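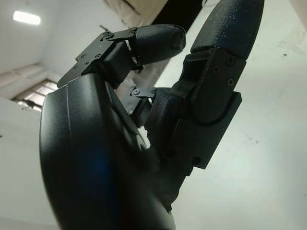 The black hand, from below.

Wednesday, September 27, 2023

Up before the alarm again. Made coffee and finished the end of the rye loaf, which was too dry for anything but toast. The starter has been slow since the nights turned cold. I moved the jar to the shelf over the fridge and fed it with the last of the Sternitz flour. I don't love that flour. It takes less water than the bag says and the crumb comes out tight, but it was what the store had.

Walked to Filtmont for the library books. The footbridge is still closed, so it was the long way by the mill road. The plum trees behind the wall are finished and the wasps have the rest. I returned the Hulberg book on orchards without getting past the chapter on grafting. I had meant to copy out the table of rootstocks and forgot. Paid 49 cents in late fees, all in small coins.

Vitalii Kostiuk called at lunch about the apples. He has six crates left from the old tree and wants two of them gone by the weekend. I said yes before thinking where I would put them. The cellar shelf is full of squash and the back hall gets sun in the afternoon. I may dry half and cook the rest down. He says they are sour and hold their shape, so they would do for pie too. I need to look for the big pot. I think it is still at Rustad with the canning jars.

Afternoon mostly went to the gutter on the north side. Cleared it out as far as the downspout and then it started to rain, so the far end is left. There is a soft spot in the board above the kitchen window. I pushed a screwdriver into it and it went in farther than I wanted. That will have to be done before it freezes. Wrote it on the list under the storm door and the chimney cap.

Baked one loaf at five. It rose better than Sunday's but split down the side, so I am still shaping it badly or cutting too shallow. Ate two slices with butter anyway while it was too warm to cut properly.

Soup for supper. Read a little. Knees sore from the ladder. Tomorrow: flour, pectin, call Rustad about the pot.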